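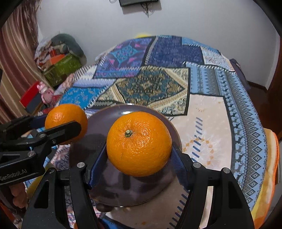

Fruit and plate, on the patchwork quilt.

Sasis House, shared lounge and kitchenette
Monthly walk-round, April
Checked by: Efua Aryee
Copy to: Kofi Nutsugah

1. Door closes by itself
Yes. With some force. Mind your heels.

2. Walkway clear, 70 cm minimum
Pass, once Kwaku's bicycle had been introduced to the bike shed. It has been introduced before.

3. Screen on wall, fixings tight
Pass. Gave it a firm tug. The remote is still missing and is not a safety matter, whatever the note on the fridge says.

4. Fruit and plate
Oranges: sound, peel bright, no soft spots on the sides I could see. One still has its bit of green stem, which I am told is a sign of quality.
Plate: dark purple, round, very shiny. Rim to be felt for chips when it is next washed up. Please don't use it for anything hot, as there is a quilt underneath.

5. Quilt
Lies flat enough. Navy, turquoise, teal, gold and a cream bit with orange dots, so a dropped segment may not be found until it is sat on. Wash at 40, says the label. Benedicta says 38, but our machine does not do 38 and neither does anyone else's.
Action: shake out after fruit. Outdoors, please, and not over Aoi's herbs.

6. Kettle and toaster
Kettle pass. Toaster fail, crumb tray. I have seen smaller loaves.
Action: Kwaku Asamoah, before the next walk-round.

7. Fire blanket
On its hook, tape unbroken. Someone has hung a tea towel over it. Moved the tea towel.

8. Window catch
Stiff. Reported last time, and the time before. Carried forward with affection.

Result: 2 actions open, plus the catch.

Comments
Aoi Minami: The herbs are fine, thank you for asking. The basil was already like that.
Kwaku Asamoah: Tray emptied. Bicycle is a separate discussion.
Benedicta Mensah: It was 38 on the old label.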